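**Wakbridge Home Upkeep Program**
**Progress report to the Kernix Fund: bedrooms and household textiles**

Prepared by Noelia Sepúlveda, Program Manager
Reviewed by Rasha Khalaf, Housing Services
Reporting period ending in July

## 1. Status at the end of the period

The program is authorized to carry out upkeep in 86 bedrooms in the Butard and Nseir residences. Work was complete in 61 of these at the close of the period. Completion means that clothing and bedding have been sorted, that the household has agreed on a storage plan, and that the room condition form has been signed by the household and by a member of program staff.

Progress in Nseir is in line with the schedule approved in the grant agreement. Progress in Butard is behind schedule. The delay results mainly from access: several households asked for their visits to be moved until after the end of the school year, and those requests were granted. The rescheduled visits are now booked.

No change to the overall scope is requested. One change to the use of the minor works allowance is requested and is set out in Section 5.

## 2. Sorting of clothing and bedding

The sorting procedure was revised after the previous report. Staff had been separating items by household member first and by type second. In bedrooms shared by several children this took a long time, and small items were often moved from one pile to another more than once. The revised procedure is as follows:

1. Large bedding is left on the bed until the clothing on top of it has been taken off.
2. Clothing is picked up one piece at a time and placed by type: tops, bottoms, underwear and socks, outerwear.
3. Dark items of uncertain type are set aside in a separate pile and identified at the end, with the household present.
4. Bedding is checked, then either folded for storage or returned to the bed.
5. Items for washing are bagged and labeled with the unit number.

The third step was added at the suggestion of the Butard team. Small dark pieces are the most frequent source of error in the sorting record. When crumpled, a sock, a glove and a small cloth bag can look much alike, and staff had been entering a guess to keep the visit moving. They now record such pieces as "dark, unidentified" and correct the entry later. Both teams have adopted this practice and report fewer queries from households after the visit.
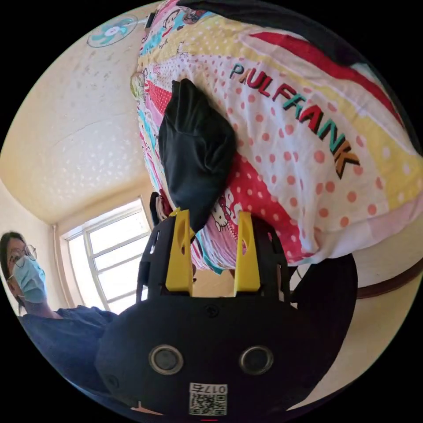
*Figure 1. Butard, children's bedroom. Small black fabric item held in front of a printed quilt.*

The order of work also matters for patterned bedding. Children's quilts with large prints make it difficult to see small printed or brightly colored clothing lying on them, and one visit in Nseir had to be repeated after a child's shirt was folded into a bedspread and sent to storage. The checklist now requires that both faces of any quilt be examined and run over by hand before it is folded.

Households have responded well to keeping favorite bedding in use. At the start of the program some staff proposed plain replacement covers for all children's beds, on the grounds that these would be easier to wash together. The proposal was put to households and received little support. It has been withdrawn, and the sum set aside for replacement covers remains unspent under the textiles line.

## 3. Storage

Storage plans have been agreed in every completed bedroom. In most cases the plan relies on furniture the household already owns, with shelf dividers or under-bed boxes supplied by the program. Demand for under-bed boxes has been higher than expected. Demand for hanging rails has been low, and the remaining rails will be offered to households as coat storage near the front door.

Two difficulties should be noted.

Seasonal bedding takes up more space than the original plan allowed. Heavy quilts do not fit in the standard box, and compression bags were tried and found unsuitable by a number of households, who disliked the condition of the filling when the bags were opened. The Nseir team has begun storing folded quilts on the upper shelf in a cotton cover. This is satisfactory where there is a closet of sufficient depth.

In Butard, several bedrooms have an outside wall with no clearance behind the furniture. Staff have been instructed to leave a gap when moving wardrobes or chests back into place and to note the wall condition on the form before doing so. Storage boxes are not to be placed directly against these walls.

## 4. Condition of rooms

A room condition form is completed at each visit. It covers ceiling, walls, window, visible pipework, fixed electrical items and floor. The form was introduced at the request of Housing Services and has become one of the more useful products of the program, as bedrooms are seldom included in routine inspections of the common areas.

The most frequent entry in Butard is staining of the ceiling. In the room recorded in Figure 2, gray water stains are scattered over the cream ceiling, along with small speckles. The cause has not been established. Ms. Khalaf has asked that no repainting be carried out in any stained room until the building contractor has inspected the floor or roof above and reported in writing. The program supports this position. Repainting before inspection would remove the only visible record of the extent of the staining, and the cost could not be recovered if the marks returned.

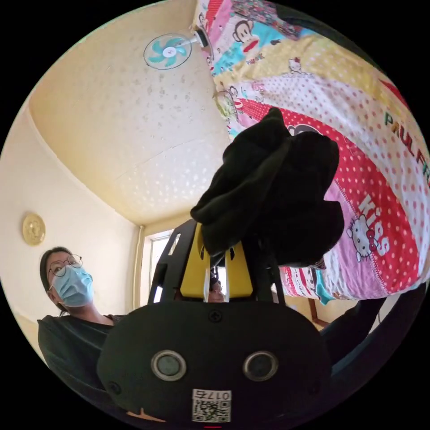 *Figure 2. Same bedroom in Butard. Stained ceiling, with the wall-mounted fan at left and a black cloth raised in front of the children's quilt.*

Fixed fans are recorded separately. Many households depend on them during the summer, and they are often mounted too high for residents to clean safely. Program staff do not remove guards or open housings. They note the position of the fan, ask the household whether it is working normally, and refer any concern to the residence electrician. Where a fan is mounted close to a stained area of ceiling, as in Figure 2, the referral is made in every case, whether or not the household has reported a problem.

Window and pipe entries have been straightforward. Staff have recorded frames that do not close fully, missing catches, and exposed pipes that residents have used for hanging laundry. Households have been asked to stop hanging laundry on pipes, and folding racks have been supplied where there is floor space for them.

Wall clocks, plaques and other decorations are the property of the household and are left in place unless the household asks for them to be moved. This was not clear in the first version of the staff guidance and led to one complaint in Nseir. The guidance has been corrected and the complaint is closed.

## 5. Budget

Spending on staff time is within the approved amount. Spending on storage materials is slightly ahead of the forecast and is expected to level off now that the bulk order for boxes has been delivered. The textiles line is underspent for the reason given in Section 2.

The program requests permission to move $3000 from the textiles line to the minor works allowance. The amount would be used for contractor inspections of stained ceilings in Butard and for the electrician's visits connected with them. It would not be used for painting or for structural repair, both of which remain the responsibility of Housing Services under the existing agreement.

If the request is approved, Ms. Khalaf will issue the inspection order, and findings will be attached to the next report. If it is not approved, the affected bedrooms will be completed for sorting and storage only, and the ceiling entries will be passed to Housing Services without further action by the program.

## 6. Staffing and training

The team had one vacancy during the period, which has been filled. All current staff have completed the 14 hours of induction required by the grant agreement, including the session on working in children's rooms. A short refresher on the condition form was held in July after it was found that the two teams were using different terms for the same defects. "Stain," "speckling" and "flaking" now have written definitions, and earlier forms are being checked against them.

Staff have asked for a lighter style of laundry bag. The present bags are durable but awkward to carry on the Butard stairs when filled with bedding. A sample has been ordered.

## 7. Work planned for the next period

- Complete the rescheduled visits in Butard.
- Finish the remaining bedrooms in Nseir.
- Check earlier condition forms against the new definitions.
- Return stored bedding to households before the heating season.
- Make follow-up visits to completed bedrooms, with priority given to rooms shared by three or more children.

A decision on the request in Section 5 would be appreciated before the next round of Butard visits is confirmed. Questions on the sorting and storage work should be addressed to Ms. Sepúlveda, and questions on building condition to Ms. Khalaf.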